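Ticket 400: counter robot, sorting and handing over
Site: Drurkville front desk
Opened by: Ekene Haruna
Opened: 7/24/18
Status: open, waiting on Appiah

Okay, quick background for whoever at Appiah picks this up. We're trying to find out if the Rurura setup can take over the dull bits of our front desk: put bills in the right slot, hand a visitor a booklet, pick up whatever lands on the carpet. My boss at Odmont wants a yes or no by October. I'm leaning "sort of" (sorry, boss!) and the notes so far are all below.

Step 1. Bills in the organizer

The cardboard box is the one you told us to use, with a big section on the left and the small slots on the right. A bill standing up in the big section is the easy case and I have very few complaints there. A bill lying flat in a low slot is a whole different animal. I ran 20 tries on the flat one and got so few good ones that I quit keeping score and went for coffee. The fingers come in fine, then they stop short and hover near the front right corner of the box. I've turned the grip force up and down and it makes no difference that I can see. 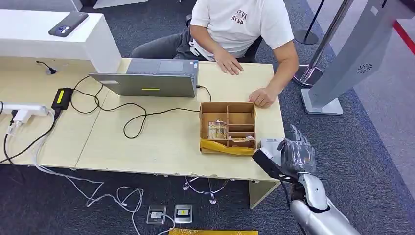
Step 2. Picking up off the carpet

I had high hopes for this one, because I hate bending down! With the arm out over the carpet and the fingers curled down, the log says "target found" even when there's nothing under the hand. My guess is the flecks in the carpet are fooling it, all those lighter streaks on dark gray. I also don't love having a white cable on the floor in the same area. Can we mark a no-go zone for cables? I looked through the settings menu for a good 20 minutes and gave up.
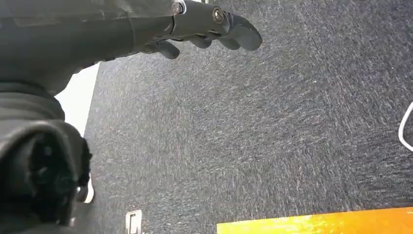 Step 3. Handing over a booklet

Now this part I like. A person takes hold of one end, the thumb is on the cover, and you've got something close to a normal handover. My trouble is with letting go. Some days it waits for a tug, some days it wants a really firm tug, and I can't find where that's set. The manual says the release value is 1,000 but doesn't say 1,000 of what.
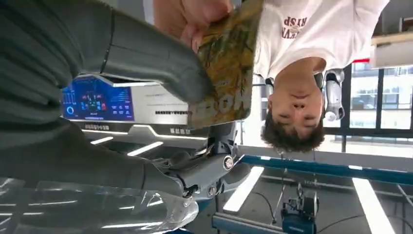

If there's a way to set the release lower just for paper, please send me the steps and I'll try it the same day. I'd also take a newer hand profile if you have one, even a rough one.

So, can it do the chores yet? Handing things over, pretty much. Flat bills and the floor, no, I'm still quicker and I'm not quick. Leave this ticket open please, and reply here instead of calling, I never hear the desk phone.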